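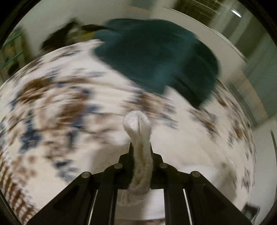 Why not simply give the policy the width of the gripper opening and let it learn the rest? A reader asked this under my previous post, and added that in his opinion a closed gripper with cloth in it and a closed gripper without cloth must differ by enough for any network to notice. I promised to answer with results instead of opinions, and now I have some results.

The short answer is that for a cup or a box the reader is right. For cloth he is partly right, and the part where he is wrong has cost me most of the winter. A thin fabric changes the opening very little. When the jaws close on one layer of a bed sheet, the number I get is so near to the number for empty jaws that the noise covers the difference. With a towel it is easier, but a towel has another problem: the jaws can close on the pile and slip off when the hand goes up.

So I looked for a signal in the wrist view itself. The method is called Lamerine in our notes, and I will keep the name, although it means nothing. It is a small extra head on the same visual encoder as the policy. For every moment of a demonstration it must answer one question: is there fabric between the jaws, and will it stay there for the next second? The second half of the question is the useful one. The labels come from the later part of the same recording, so I do not have to mark them by hand. If the fabric is still between the jaws one second later, the earlier moment gets a positive label. A tracker does this, and I correct the tracker where it fails.

The training set has 699 demonstrations in 12 kinds of fabric, all made with the hand-held gripper. The big part comes from Dritamgate and the smaller part from Wustthorpe, where the rooms are darker. I kept the fast motions in. In an earlier version I had removed all the parts with strong blur, because I thought that they only disturb the learning. This was a mistake. The moment of the grasp is often a fast moment, and when I removed the blur I removed also many grasps.

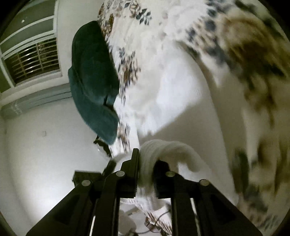 What the extra head has learned is not easy to say, but I tried to find out by covering small parts of the input and watching the answer change. I expected that it would look at the jaw tips. It does, but it also looks a lot at the place just beyond them. Take the soft white piece that goes up and over in an arch above the jaws, with one end going down into the gap between the fingers. Under the arch there is a dark opening, directly between the two jaws. When I cover this opening, the head becomes much less sure about its answer. When I cover the printed fabric at the right, with all its leaves, almost nothing changes. I was happy about the second result more than about the first, as my old model liked patterns too much and would call a printed flower a fold.

Now the test on the arm. The task is to pick up one piece of fabric from a mixed heap, lift it, and put it down on the other side of the table. I made 60 trials with the extra head and the same number without it, with the same starting heaps as well as I could rebuild them by hand. With the head, nine trials failed. Without it the failures were more than twice as many, and most of them were of the same type: the arm closed the jaws, lifted nothing, and carried the nothing carefully to the other side. With the head, the arm usually opens again and makes a second try, a little deeper.

Please do not read too much into this. One person rebuilt the heaps, the same person who wrote the code, and I know which condition I was testing. The next round will be done blind. Also, of the nine failures, most are with very thin fabric, which is exactly the case I wanted to solve. The head says "yes, fabric", and it is correct at that moment, but the fabric leaves during the lift.

I tried a longer horizon, two seconds in place of one. The training became unstable and the policy became shy. It opened the jaws again and again over a perfectly good grasp. Half a second was too short to be of use. One second is simply what worked, and I have no theory for it.

Some of you asked for the Kazlauskienė split, the one where whole fabric types are kept out of training. I have started it, but the numbers move too much between seeds to print them. If they calm down, I will put them in the next post together with the tracker corrections. The code for the head is quite short and I hope to clean it by June.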